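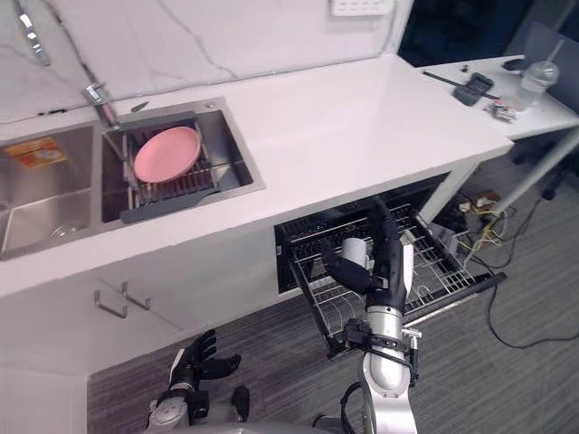

From: Horncombe list
Date: 2019-05-27
Subject: Re: Report from the Nurell open day?

> Did anyone from the list make it out to Nurell for the open day?
> I had a place booked and couldn't go in the end. I'd mostly like
> to know about the kitchen demo. The page said dishwasher loading,
> and I wondered whether it was the full two-handed setup or just
> the one arm on a stand like they had in January. Also, is it worth
> the drive for the next one? It's 59 miles each way for me.

I went, along with a few people from the Rolland group. Notes below while I still remember it.

It's the two-armed machine now, with a full hand on each arm. The stand from January is gone. The arms are silver and gray sections with black joints, and the hands are black. They did the kitchen demo on a real counter with a double steel sink and a dishwasher under it, the kind that pulls out as a drawer.

The task was dishes between the sink and the dishwasher. I was most interested in the cup. The right hand has to go down into the open drawer and get its fingers around a white cup among the tines, and there isn't a lot of room in there for a hand that size. The left hand stays up and open while the right one works. I asked if the left ever helps, and the answer was that it does for plates but they haven't finished that part. There was a pink plate on the wire rack over the sink.

I watched 5 runs. Four of them went through to the end and one was stopped by the operator when the wrist got too near the side of the drawer. They restarted it without any fuss. A full run is slow, about 300 seconds, and most of that is the arm lining itself up. If you go expecting it to keep up with a person you will be disappointed. I thought the grip itself was good, better than what Vomeo showed us last year with the two-finger version.

Things I asked about:

Power and data. Still on cables. They run across the carpet beside the counter, and visitors were asked to stay on the other side. Battery operation is planned but they would not give a date.

Hand wear. The fingers are the part they replace most. They have a bench in the next room where you can handle an old one, and it is heavier than I expected.

Wet dishes. Not part of the open day. They told us everything they were using had been dried first. I would like to see it done with water and soap before I believe the rest.

Software. There was a short talk, 44 slides, which was too many for the time. The last third was rushed and it was the part I wanted. They said the slides would go up on the Nurell page. I looked this morning and they are not there yet.

As for the drive – if you saw the January demo, I would say yes, it has changed enough. If you only want to see the cup picked up, wait for the video. Parking is behind the building and it fills early. The coffee was fine.

Next one is supposed to be in the fall. You need to book again, your old place does not carry over. I have the handout and can scan it if anyone wants it, just reply to me off list.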